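How Shapes Hold Things Up

By Corina Tudose
For readers ages 9 to 12

A structure is anything built from parts that must carry a load. A load is a push or a pull. Your own weight on a chair is a load. Snow on a roof is a load, and so is wind against a fence. Every structure has to pass its loads down to the ground.

Structures are made from only a few kinds of parts. Rails, crossbars, links and joints turn up again and again, in ladders, cranes, bridges and bones.

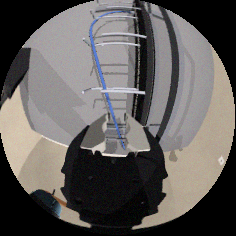
Rails and crossbars in a tall rack.

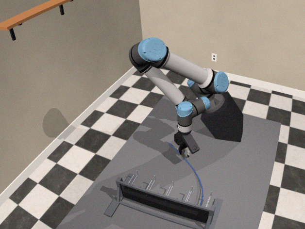

1. Pushing and pulling

When a load squeezes a part, the part is in compression. When a load stretches a part, the part is in tension. A table leg is in compression. The chain of a swing is in tension.

Some materials are good at one and poor at the other. Stone and brick stand up well to squeezing but crack when stretched. Rope is strong when stretched, but you cannot push with it. Steel and wood can do both jobs. Builders choose the material after they know which kind of force the part will feel.

2. Bending

Lay a ruler across two books and press on the middle. The ruler bends. The top surface gets slightly shorter, so it is in compression. The bottom surface gets slightly longer, so it is in tension. Between them is a layer that does not change length. Engineers call it the neutral axis.

The outside layers do most of the work. This is why many steel beams have the shape of a capital letter I. Most of the metal is at the top and bottom, and the thin part in the middle holds the two apart.

Now turn the ruler on its edge and press again. It is much harder to bend. The amount of material has not changed, but more of it is far from the neutral axis. Floor joists are set on edge for the same reason.

3. Squares and triangles

Join four strips of cardboard at the corners with paper fasteners to make a square. Push on one corner. The square leans over and becomes a diamond. All four sides are still the same length, but the angles have changed.

Do the same with three strips. A triangle will not lean. Its angles can change only if one of its sides gets longer, gets shorter, bends or breaks.

A square can be made stiff by adding one strip from corner to corner. This strip is called a brace. It divides the square into two triangles. A frame made of many triangles is called a truss. Look for trusses on railroad bridges, under roofs and in the tall masts of cranes.

A square can also be made stiff by making the corners very strong, so that the angles cannot change. Welded frames work this way.

4. Long, thin columns

Stand a plastic drinking straw on a table and press down on the top with one finger. At first nothing happens. Then the straw suddenly bows out to the side. This is called buckling. A short piece of the same straw can carry more before it buckles.

Length matters a great deal. If a column is made twice as long and nothing else changes, it will buckle under one quarter of the load. Tall structures are often tied together by crossbars or braces, which divide each long upright into shorter sections.

5. Test it: the paper column

You need:
Plain paper, 2 sheets
Clear tape
Small books, all the same size
A ruler

Roll one sheet the long way into a tube as wide as a quarter. Tape the seam. Roll the second sheet the short way, so that the tube is the same width but taller. Tape this one too. Stand the first tube on a flat table and set one book on top, centered. Add books one at a time until the tube fails. Write down the number. Repeat with the second tube.

Kiros Gudeta's class at Cosgrove Elementary ran this test in March. Their shorter tube held 7 books and the taller one held 5. Your numbers may be different, depending on the paper and how tightly it is rolled.

Check where each tube failed. A crease near the middle usually means buckling. A crushed end usually means the edge was uneven or the books were off center – cut the end straight and try again.

Words to know

Brace: a part added to stop a frame from leaning.
Buckling: sudden sideways bending of a column under a load.
Compression: squeezing.
Tension: stretching.
Truss: a frame made of triangles.

Reviewed by Asger Þorgeirsson. Last updated Jun 13, 2024.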